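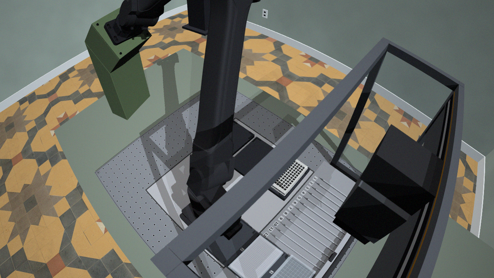

Winero Open Lab Afternoon: Your Questions Answered

We open our doors every November, and this is the part of the year we look forward to most. The questions below are the ones that fill our inbox in the weeks before. If yours is missing, write to the open lab desk and we'll add it to the page.

What is the open lab afternoon?

It's a free afternoon at Winero where you get to see how we plan and try out lab automation. The centerpiece is Ekitz, our simulated workcell. It has a robot arm, a deck full of labware and all the awkward corners that a real bench has, and it runs live on the big screen while one of our engineers drives it and talks you through what the arm is doing. You can ask for things! If you want to know what happens when the arm comes in from the other side, say so, and we'll usually give it a try on the spot.

Where do I go?

We're in the Kravets Building, on the Destaten side of the river. Come in through the glass doors by the bike racks and follow the signs to Room 103. The front desk will have your name badge.

When does it start?

Doors open at 1 p.m. and the first demonstration begins at 1:30. We repeat it through the afternoon, with the last one at 4:30, so you don't have to be there at the start. The later ones tend to be quieter and run longer, and they wander off in odd directions depending on who's in the room.

Do I need to book?

For the demonstrations, no. Walk in and find a chair. For the hands-on stations, yes please, because we only have a few screens. Each booking covers a group of up to 5 people. Schools should email us first so we can set aside a slot.

What will the robot be doing?

Mostly the small, fussy moves that make up a day of lab work: coming down over a plate, lining up the gripper, getting clear of a rack without brushing it. It sounds modest until you see how little room there is. The arm has to work around the metal frame, and the fingertips are bright green so you can follow them easily on the screen, even from the back row.
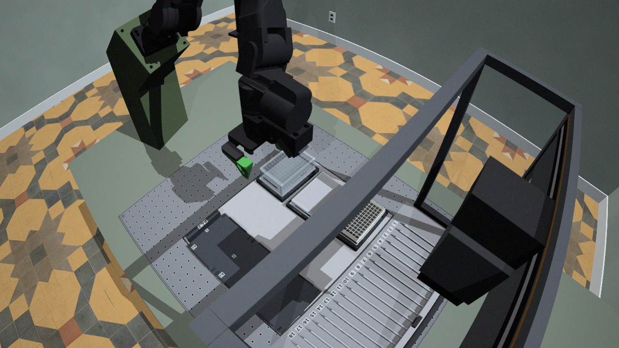

We run the approach slowly the first time and then again from a different camera angle. People are often surprised by how much the angle matters. A move that looks perfectly safe from one side can look alarmingly close from another, and that's a great moment to shout out a guess before we switch views.

Is there a real robot too?

The demonstration is all simulation, and so are the hands-on stations. We know some visitors hope to shake hands with an arm, but we love showing this side of the job. You can try a silly idea, bump into something, press reset and go again ten seconds later. That is how a lot of our own days go.

What are all the numbers on the deck?

Those belong to the carrier, the part with the long parallel lanes. The lanes are numbered from 1 to 18, and when our engineer calls out a lane you can find it right away. During the demonstration we ask the audience to pick one and then talk about how the arm might reach it. The high numbers and the low numbers raise quite different problems, so pick a mean one.

Why does the room in the simulation have such fancy floor tiles?

We get this every single year, and we're delighted that people notice. Ekitz comes with a set of rooms, and the one with the yellow and rust-red tiles is the team favorite. A busy floor also makes a good talking point about cameras, since a vision program has to pick out the things it cares about from whatever else is in view. 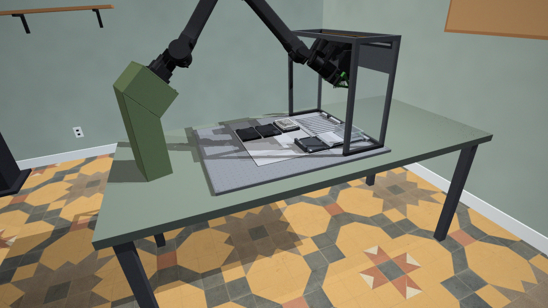
If you'd like to hear more about that, stay after the 3 p.m. demonstration. We leave the simulator running, swing the camera around the table and take questions on lighting, shadows and clutter for as long as people want to keep asking.

Can I try it myself?

Yes, and please do! The hands-on stations use an ordinary keyboard and mouse. You get a short practice round to learn the controls, then a small task, such as bringing the gripper to a spot above the deck and holding it there. It's harder than it looks and very addictive. An engineer sits beside you the whole time and will happily let you make a mess.

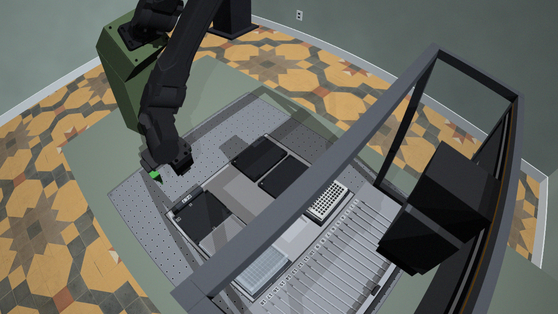 Is it suitable for children?

Children age 9 and up usually enjoy the hands-on stations. Younger ones are welcome at the demonstrations with an adult, though there's a fair amount of sitting. We keep paper and markers at the back for anyone who would like to design their own gripper, and the drawings go up on the wall.

Do I need to know anything about labs or programming?

Not a thing. We explain words like "well plate" and "gripper" as we go. If you do work in a lab, bring your complaints about fiddly racks, as we'd love to hear them.

Can I take pictures?

Of the big screen, as many as you like. Please ask before photographing other visitors.

Is the building accessible?

Room 103 is on the ground floor with step-free access from the street. One hands-on station has a height-adjustable desk. Tell us when you book and we'll hold it for you.

Will there be food?

Coffee, juice and cookies in the hallway, until they run out. Drinks with lids can come into the room.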